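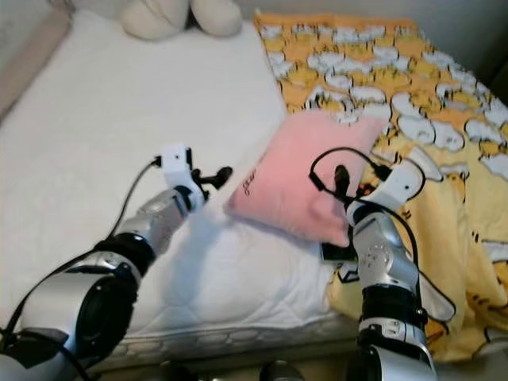
Guest House Room Check – Grurska House, Room 3
Checked by: Enikő Boros
Passed to: Csenge Hegedűs, August

1. Smoke alarm
Tested with the button. OK. Battery changed in spring, date written inside the cover.

2. Exits
Door opens fully and the latch works. The floor plan on the back of the door still shows the old stairs – please print a new one.

3. Bed and mattress
Seams checked on all sides, no bed bug signs. One bed leg needed tightening. Pillow is fine to keep.

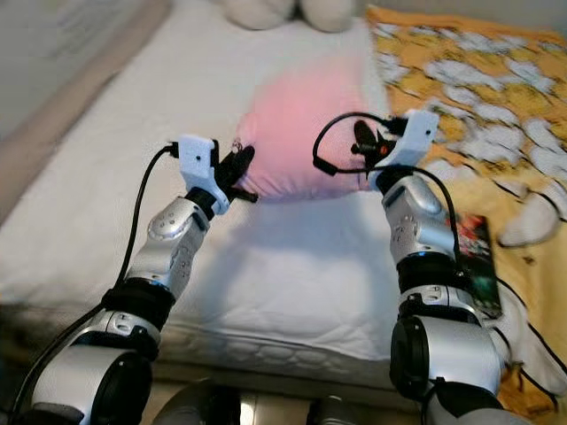
4. Space heater (Museck)
Failed. Plug is discolored. Tagged and taken to the office. Do not put it back. The Briem heater from the hall closet can go in for now, 3 feet clear of any bedding.

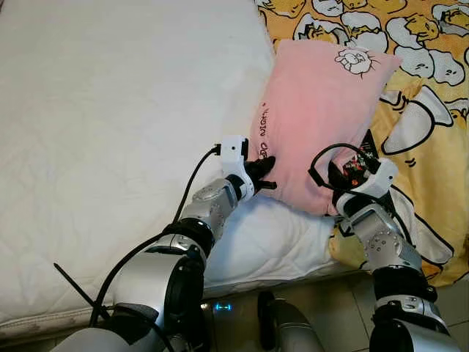
It was run for 20 minutes on the low setting and the cord stayed cool. The tip-over switch cut the power both times.

5. Hot water
131 degrees at the sink, too high for a guest room. Turn the mixing valve down and test again.

6. Window
Lock OK. The stop is loose and lets the sash open too far. Two longer screws should do it. 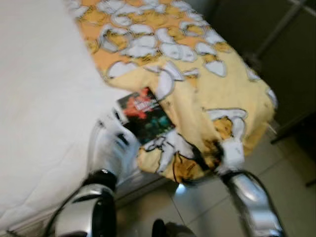
Same fault as in the room next door, so buy enough for both. Brutiston has them in stock.

7. Outlets
All tested. The one by the closet has a cracked cover plate.

Result: not ready to rent. Items 4, 5 and 6 first – the rest can wait until the next round.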